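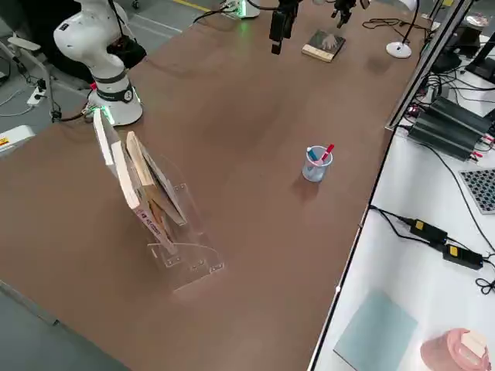
Filed under: Talks, Small Business

Speaker notes – Pricing repair work so you can keep doing it

Good morning. My name is Augustina Arthur and I run the front counter at Coritz, a shoe and bag repair shop. I have 25 minutes and I would like to leave the last ten for questions, so I will skip most of the history.

Start with the heel story. When I took over the price list, a pair of women's heel tips cost the customer 11 dollars. That price had been set by the owner before me, and he had set it by walking over to the dry cleaner and looking at the sign. It had no connection to what the job cost us. (Pause. Ask who in the room has set a price this way. Wait for hands.)

What I did first was write down the time. For one full month, March, every ticket got a start time and a stop time in pencil on the back. Wumpini Yakubu does most of our bench work and he did not like it. He thought I was checking up on him. I should have explained it before I handed out the pencils, and if you try this, explain it first.

What the tickets showed:

Heel tips were fine. Quick job, cheap parts, no complaints.

Zippers on boots were losing us money on nearly every pair. We quoted a zipper as if it came out clean. On older boots the stitching has to be picked out by hand, and the leather under it often tears and needs a patch.

Bag handles were all over the place. Same line on the price list, same price, and one would take five times as long as the next.

The counter was the big one. Time spent talking to the customer, writing the ticket, calling when the job changed, finding the bag at pickup. None of that was in any price we had.

Next part – the new list. We stopped quoting zippers and handles at a flat price. Now there is a starting price and a limit, and the customer signs for the limit. If the job comes in under, they pay less. If it will go over, we call before we touch it. Our limit on a boot zipper is 62 dollars. People ask if that scares customers off. Some, yes. A few picked up their boots and left, and I let them.

Read the card from Akosua Quaye here. She runs Rengifo, alterations, two towns over from us, and she tried the same thing with coat linings. Her note says: "I lost the arguments at pickup. That alone was worth it."

Minimum charge. We went back and forth on this. A minimum feels rude when someone needs one stitch in a strap. We set it anyway and gave the counter staff permission to waive it once per customer. They waive it more than that and I have stopped minding.

Mistakes, keep this short. I raised everything at once. I printed 200 copies of the new list and had to throw most of them out when we changed the handle prices 2 weeks later. Print a small stack. Also, I did not tell the regulars ahead of time, and one man who had been bringing us work boots for years was upset, with good reason.

If there is time: Fitzgerald Tran asked me by email about rush jobs. We charge half again on top and we only take them before 10 a.m. If the bench is full the answer is no at any price.

Handout is the blank ticket with the time boxes on the back. Copies are by the door. Change the boxes to suit your own trade – a watch repairer will need a line for waiting on parts, and we did not.

Questions. Repeat each one into the microphone before answering.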